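# Misura log cabins get thicker walls this September

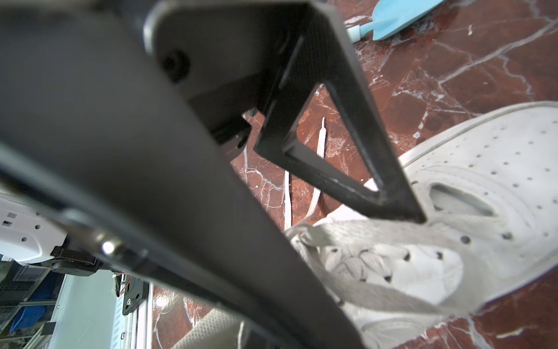 *A closer look at the black bracket, with its triangular cutout.*

Okay, garden building people, I have news! Misura is changing its log cabin range in September, and I've been hoping for this one since I put up my own cabin in Grellstead (drafty thing, love it anyway).

The small cabins are moving to a thicker wall log, and the floor will be included in the price. You used to pay extra for it, and I know at least 3 people who missed that in the small print and ended up with a very nice cabin sitting on bare joists. I was one of them.

There are 5 sizes to start with. The one I've got my eye on is the Urko, a low pent roof model with double doors on the long side, and it comes in at 197 cm tall at the back. That should tuck under my neighbor's plum tree if I'm careful with the base. The Đorđević corner cabin is staying too, with the same footprint but a new window that opens outward.

I called the Grellstead showroom and got Kianoush Jafarzadeh, who runs the yard. "We've had around 200 calls about the corner cabin, and most of them want to know if the old roof kit fits," he told me. It does, as long as you keep the original purlins.

Paint and felt are still extra, and delivery is curbside only, so line up a friend with a strong back. Display models go up in the yard next month, and the showroom is open until 5 if you want to go knock on the walls yourself. I'll be the one measuring the Urko with a tape and muttering about plum trees.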